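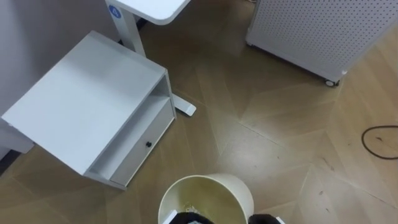

9 min read

Papers > Household Studies > Small Waste in Living Rooms > Section 4

4. Wrappers and the distance to the bin

4.1 Setting and records

The diaries cover 34 apartments in Illasska, kept during October. Each household wrote down every item of light plastic packaging that was opened in a living room or bedroom, the place where it was first put down, and the place where it was finally thrown away. Kitchens were left out because most of them had a sorting station, and the Ban trial had already dealt with those. After blank and double entries were removed, 1,086 items remained.

Bins were coded by opening and by position. An open bin has no lid and takes an item with one hand; Figure 1 shows a cream-colored one with a round rim, set on a wood floor near a bedside cabinet. Lidded bins, bags hung on door handles and boxes used as bins were coded separately. Paper bags standing on the floor caused some trouble in coding, as a few households used the same bag for waste and for returns. These were treated as bins only where the diary said so.

4.2 Resting places

An item was counted as resting if it was put down anywhere other than a bin and left there for longer than 5 minutes. Flat surfaces between hip and chest height took most of the resting items. Tables came first, then window sills, then the tops of cabinets and appliances. Floors were rare in the diaries, and we suspect that they were underreported. 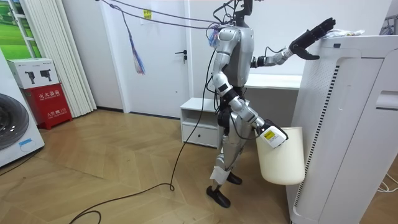 Surface height matters more than surface area in these records. A low coffee table with plenty of free space drew fewer wrappers than a narrow shelf beside a door, and the same held when chairs were counted as surfaces. The shelf is passed on the way out of the room – the table is not. Households with an open bin in the room still left wrappers resting, but for shorter periods, and the items were more often moved by the person who had opened them.

Film and foil wrappers also behaved differently from rigid trays. Trays were usually carried straight to the kitchen. Film was crumpled, put down, and collected later with other things, often on a Friday evening before the weekly pickup.

4.3 Limits of the diary method
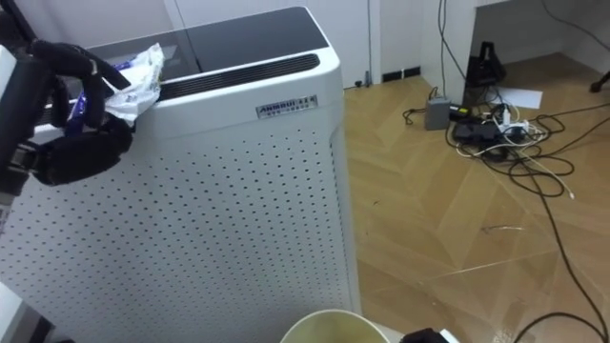

Joon-young Ryu objected to an early draft of this section on the ground that a diary changes the habit it records, and that a person who has to write down a resting wrapper will sooner or later just throw it out. The objection is fair. Entries for resting items did fall in the last week, and we can't separate tiredness with the form from a real change in behavior. Young-sook Kwak's coding of the first week alone gave the same order of surfaces, so the ranking in 4.2 is kept. The durations are not used further.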